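hestley-grip

A hand-held two-finger gripper for collecting cable-handling clips, built evenings in the shared workshop at Tremoston.
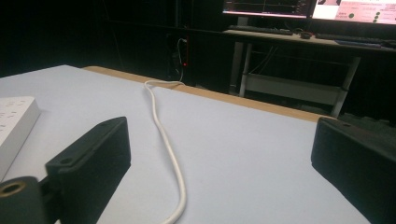 Version 3 is the current one. Versions 1 and 2 are in the folder called museum. Please don't print them.

What you get
The finger and mount files, the wiring notes, and 8 short sessions of picking up and straightening cords. Cords were chosen as the task by someone who had never tried it. That was me.

Building
Print the fingers in black. White ones threw glare back into the lens and cost me most of February. Press the inserts in with a soldering iron, slowly, then let them cool before you admire them. The finger screws want to be snug — I have split 7 fingers finding out where snug ends.

Known problems
The left finger closes a hair before the right. Session 2 has no usable timestamps. Thin cords slip out if you squeeze fast, and the Zirnis script labels every one of those as a success. It is an optimistic script.

License
Do what you like with the files. If you fix the left finger, send the change back and I'll merge it the same night.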